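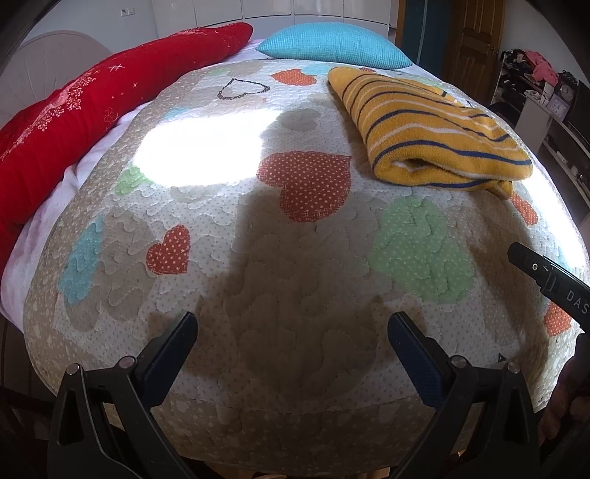

Botley Robotics Club
Minutes, 26 Jan 2021

Colm Cullinane chaired. Minutes of the last meeting approved with one spelling fix (it's Melnychuk, with a y, sorry!).

1. Towel task
Great progress! Team Zonden has moved on to folded towels on a made bed, and everyone wanted a turn talking about it. A patterned quilt makes a much harder background than the plain table we used in the fall, and the group liked that a lot. Colm asked both teams to log every try, good or bad, in the shared sheet. The log now stands at 26 entries.

2. Gripper pads
Long and very fun discussion of ribbed pads versus smooth. Agreed to stay with ribbed until the March meet, then compare. Team Tratard will print five spare sets.

3. Melnychuk Cup
Entry form is in, our team number is 2299. Two drivers per team, names to Colm before the next meeting. Rule 5 (time limits) is still unclear and Colm will write to the organizers.

4. Other business
New members are asking for a wiring night. Yes please! Tratard will host.

Action: Zonden to bring their fold code to the next meeting.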